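Kostorus Shared Workshop
Open Calls

Call for Participants: Umar Bench, Second Build Period

Posted 2018-03-05

Kostorus Shared Workshop invites applications from persons wishing to take part in the second build period of the Umar Bench, a two-arm tabletop robot for the practice and study of suturing. The bench is being built by workshop members on the upper floor of the Bellis building, with material support from the Hevier Fund for Independent Making. Participants will work on the mechanical drive, the control software and the practice tasks. Places are open to members and non-members alike.

Background

The Umar Bench began as a home project in a member's garage and moved to the workshop when the frame outgrew the space. During the first build period the participants assembled the two arm columns, wired the motor cabinets and wrote a first version of the motion software. They also designed the adapter plates through which the arms drive cable-operated surgical instruments with wristed, jawed tips. The plates went through five revisions. Revision E is the current one, and the drawings for it are available on request.

The second build period concerns thread. Holding a needle driver still is a different problem from passing suture between two sets of jaws, keeping a loop open and pulling a knot down without tearing the surface beneath it. The existing controller treats each arm separately and has no account of tension in the thread. Work in the coming period will address both points.

The bench is intended for bench practice only. It is not a medical device, will not be used on persons or living animals, and will not be offered for any clinical purpose.

Open roles

Drive and cable work. Two participants are sought. The duties are to rebuild the capstans on the left arm, replace the drive cables, measure backlash at each axis and record the results in the build log. Applicants should be at ease with small fasteners, a torque screwdriver and a dial indicator. Experience with bicycles, pianos, sewing machines or camera repair is as welcome as an engineering background. Please describe something you have taken apart and put back together.

Control software. Two participants are sought. The current code is written in C++ with a Python layer for logging. The main task is a coordinated mode in which both arms follow a shared plan, including a safe stop that releases the jaws in a set order. Applicants should be able to read code written by others and should include a link to, or a printout of, a piece of their own. A knowledge of kinematics is helpful. It can be learned on the bench by anyone who is comfortable with matrices.

Close-view imaging. One participant is sought to maintain the small cameras, their mounts and the lighting. Glare from polished metal and from glossy surfaces has been the main difficulty to date, along with the very short range over which the instrument tips stay in focus. The participant will also draw up the procedure by which recordings are named, stored and deleted.

Practice tasks and materials. One participant is sought to prepare surfaces and to write the task sheets that all operators follow. The role suits an applicant with training in nursing, surgery, veterinary work, textile arts or model making. The participant will set the order of the exercises, from picking up a thread end to tying off, and will agree on scoring rules with the operators.

Operators. A further group of participants will attend recorded practice sessions at the console. No technical background is needed. Operators must be able to sit for the length of a session and to use both hands on the controls. Applicants who are left-handed are particularly encouraged to apply, as the first group of operators included only one.

Technical writing. One participant is sought to bring the build log, wiring tables and assembly notes into a single manual that another workshop could follow. The writer will be expected to build at least one subassembly from the text alone before it is released.

Time commitment

The build period consists of 39 evening sessions. Participants in the technical roles are asked to attend no fewer than 30 of them. Operators may attend on a schedule agreed with the coordinator and are not held to this minimum. Sessions open with a short bench check, which is signed by two persons, and close with an entry in the log. Missed sessions should be reported in advance wherever possible.

Work may be taken home where it does not involve the instruments, the motor cabinets or recordings of other participants. Adapter plates, brackets and printed parts may be made on home machines, provided that the material and the print settings are noted on the part's tag.

What the workshop provides

Bench space in the Bellis building and access to the machine room after induction
Tools, fasteners, cable, motors and electronics
Practice surfaces, needles and suture
Safety glasses and gloves
Workshop membership at no charge for the length of the build period
Reimbursement of local travel on production of receipts

The Hevier Fund has awarded the project 2000 dollars for parts and materials. Of this sum, 1000 dollars is reserved for the drive and cable work, and the remainder is shared among the other roles by agreement at the opening session. Participation is unpaid. Purchases made without a signed request cannot be repaid.

Conditions of participation

Participants must be at least eighteen years of age. All participants complete the workshop induction and the Umar Bench safety briefing before handling any part of the machine. The following rules apply at every session.

The emergency stop is tested before the drives are powered.

No hand enters the space between the arms while the drives are live. Thread is loaded, cut and cleared with the drives off.

Needles are counted out and counted in. A session does not close until the two figures agree.

Instruments are cleaned, dried and returned to the locked drawer by the person who signed them out. Frayed drive cable is reported the same evening and the instrument is tagged out of use, even where the wrist still moves freely.

Changes to the control software are reviewed by a second participant before they are run on the arms. Testing of unreviewed code is limited to the single-axis rig by the window.

Food and drink are kept in the front room.

Recordings and designs

Practice sessions are recorded at the instrument tips and at the console output. Faces and voices are not recorded. Operators are identified by a number in the files, and the list matching numbers to names is held on paper by the coordinator. An operator may withdraw at any time and may ask that recordings of his or her sessions be removed.

Drawings, code and the assembly manual will be released for free use by other workshops and by individuals. Contributors are credited by name unless they ask otherwise. Applicants whose employer has a claim on work done outside hours should settle the matter with that employer before applying.

How to apply

Applications should be made by letter or by the form at the front desk and should contain the following:

Name and means of contact
The role or roles sought, in order of preference
A statement of no more than one page on relevant experience, paid or unpaid
For software applicants, a code sample
For drive and cable applicants, the account requested above
Any evenings on which the applicant is regularly unable to attend
Any adjustment needed to the bench, the console or the room

Applications are accepted through the end of March. Applicants for technical roles will be invited to a short bench visit, at which they will be asked to carry out a simple task suited to the role. Drive and cable applicants will fit and tension a length of cable on a spare capstan. Software applicants will trace a logged fault to its cause. There is no bench visit for operators, who will instead have a trial session at the console.

All applicants will receive a written reply. Those who cannot be offered a place may ask to be kept on the reserve list, from which vacancies during the build period are filled.

The Bellis building has a freight elevator serving the upper floor, and the console seat can be removed to admit a wheelchair. The workshop welcomes applications from people of every background and does not require a degree or certificate for any of the roles listed.

Questions about this call, including requests for the Revision E drawings, should be addressed to Seren Wogan, Project Coordinator, Umar Bench, Kostorus Shared Workshop.
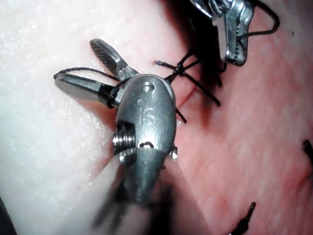
Instrument tips and black braided suture, close view.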